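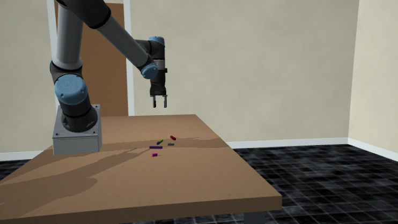 *Robot arm at the left side of the table. Render.*

**1/** Prileck has put out a "kettle style" chip with 25 percent less oil, and my feed is acting like somebody solved potatoes. I bought a bag on Monday. I have doubts.

**2/** Less oil than what? The back of the bag says "than our regular chip." Their regular chip leaves a fingerprint on a phone you haven't touched yet. Low bar.

**3/** First handful: decent crunch, I'll give them that. Then the flavor shows up and it's mostly dust. Sea salt and cider vinegar, supposedly. I got salt, then a sort of sweet sourness like the bottom of a pickle jar — no cider anywhere.

**4/** Sugar is the third ingredient, by the way. On a vinegar chip.

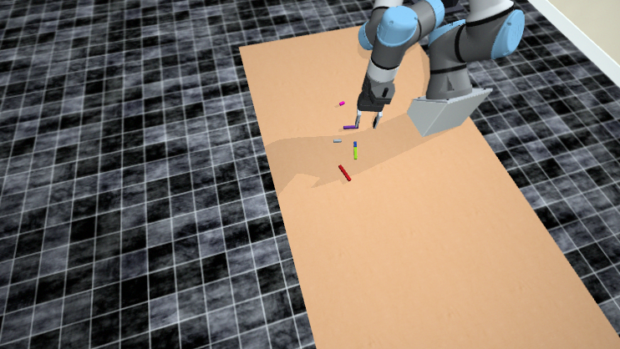
Issue 6 · p. 3

**5/** To be fair I opened a bag of Koyama's salt and vinegar next to it. Thicker chip, darker edges, makes your eyes water a little. Says nothing about oil on the front. I'd buy it again tomorrow and I don't even like the bag.

**6/** Someone asked about the Idimar ones. Same complaint as last year: great first chip, and by the fifth your tongue feels sanded. Also the bag is around half air, and no, I don't care that it protects the chips. Mine were crushed anyway.

**7/** Price. Prileck wants 5 dollars for the small bag. Betuveck sells a plain kettle chip for a good bit less, and with a splash of malt vinegar in the bowl it beats this one. Eat it fast or it goes limp.

**8/** I did try the Prileck again the next night in case I'd been in a mood. Still dusty. Better with onion dip, but so is cardboard.

**9/** People keep telling me the jalapeño is the good one in this line. People told me that about the last line too. I'll get a bag if it goes on sale, and not before.

**10/** Edit to the sugar post: yes, I know plenty of brands do it. I complain about those too — scroll down.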